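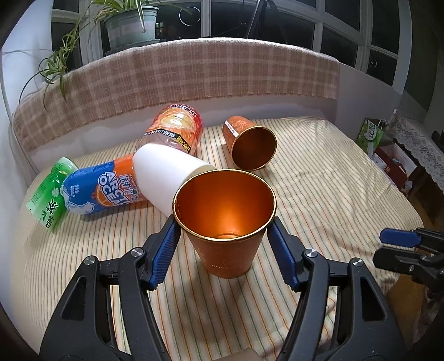
*Orange cups and soft drinks on the bed, with the spider plant keeping an eye on things from the windowsill.*

**Wanted: people who eat, drink and potter in their bedrooms, to help us with a friendly study of bedside clutter**

Posted 4/26/18 by Zdenka Berisha, for the Sarkia home study, Pusthorpe

Do you take your drinks to bed? Is there a bottle rolling about on the blanket while you read, or a packet of something tucked down by the headboard, or a nice tall cup that really belongs in the kitchen but has more or less moved in upstairs? Then we would dearly like to hear from you!

We are a small team looking at how people in ordinary homes use the bed as a table, a larder, a desk and a place to put things down "just for a minute". Mihret Worku and I started this after a long talk about our own habits (mine are worse, and I have the tea stains to show for it), and we have since been joined by Wondimu Ayele, who will be doing most of the home visits and is very good at not minding the state of anybody's room.

We have places for 63 households in and near Pusthorpe. You might live alone, with family or in a shared house, and your bedroom can be any size at all. Students in one-room lets are especially welcome, as so much of life goes on in a single room when that is all you have. Please don't tidy up for us. If there is an orange fizzy drink lying on its side on the striped sheet, leave it lying there, and if there are two cups on the go and one has toppled over, so much the better.

**What you would be doing**

- Keeping a simple diary for two weeks of what you eat and drink in your bedroom, and where you put it down. A line or two each evening is plenty, and spelling doesn't matter a bit.
- Having Wondimu round for one visit, which takes an hour or so, at a time that suits you. Evenings are fine.
- Trying out a bedside tray of ours for the second week. It is called the Yimer, it has a raised rim and deep wells for cups and bottles, and we want to know if it gets used or ends up under the bed.
- Coming along to a chat over sandwiches in September with the other households, if you fancy it. This part is optional, though I hope you will.

**What you get**

A shopping voucher when you hand in your diary, and you may keep the tray. Travel to the September get-together is paid for on the day, so do hang on to your bus ticket.

**Who can take part**

Anyone aged 18 or over who sleeps in the room they are telling us about. If you share the room, please ask the other person first, as we will need a signature from both of you. Pets and houseplants are no bother at all. You are free to stop at any point, and you needn't say why.

**How to put your name down**

Drop a note through the door at Grarkness House, marked for Meron Gebretsadik, or ring the office on extension 436 and leave your name, your street and the best time to call you back. Meron looks after the list and will send you the forms. If you need them in large print, just tell her when you get in touch.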